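Danden Opens Computer Refurbishing Workshop for Local Schools and Households

Danden, the repair and reuse company, has opened a workshop that will restore used desktop computers and pass them on to schools, libraries and families at low cost. The workshop began taking in equipment in March and is now open to donations from businesses and the public.

The program is called Plalurar. It takes in desktop computers, monitors, keyboards and loose parts in any condition. Machines that can be fixed are cleaned, tested and loaded with new software. Those past repair are taken apart, and the usable parts go into stock.

"Most of the offices we talk to have a closet full of old desktops and no plan for them," said Jolanta Mazurek, managing director of Danden. "A lot of those computers have years of use left. We want to make it easy to hand them over."

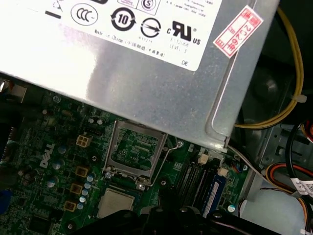 The certification label on a power supply unit made in China.

Danden has signed up 14 businesses as regular donors. The largest is Skitotia, an accounting firm that is replacing the computers in its main office and has agreed to give 60 desktops to the program over the coming year.

"We used to pay to have old equipment hauled away," said Roman Kubiak, office manager at Skitotia. "Now it goes to people who will use it, and we get a certificate showing the drives were erased."

All storage drives are wiped before any other work is done. Drives that cannot be wiped are shredded, and donors may ask to be present. Danden keeps a record of every serial number and sends each donor a written report.

Desktops make up most of the donations so far. The workshop also needs memory modules, cables and working solid-state drives, and it will accept processors and motherboards that have been removed from their cases.
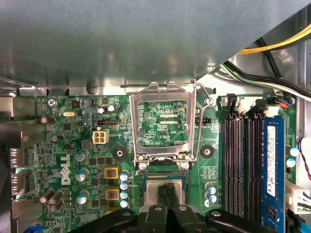 Seven trainees have joined the workshop through a paid course run with Masilela, a job training provider. The course lasts 17 weeks and covers fault finding, safe handling of parts, basic networking and customer service. No earlier experience is required.

"Our trainees work on real orders from the first week," said Zanele Swanepoel, course leader at Masilela. "They leave with a work record they can show an employer."

Schools and libraries may apply for computers at any time. Households can buy a complete set, with monitor and keyboard, at the workshop counter. Every set comes with a one-year warranty on parts and labor.

Donations are accepted at the side entrance from 9 a.m. to 4 p.m. on working days. Donors with larger loads should call ahead to arrange a pickup.

Media contact: Nikola Marciniak, Danden press office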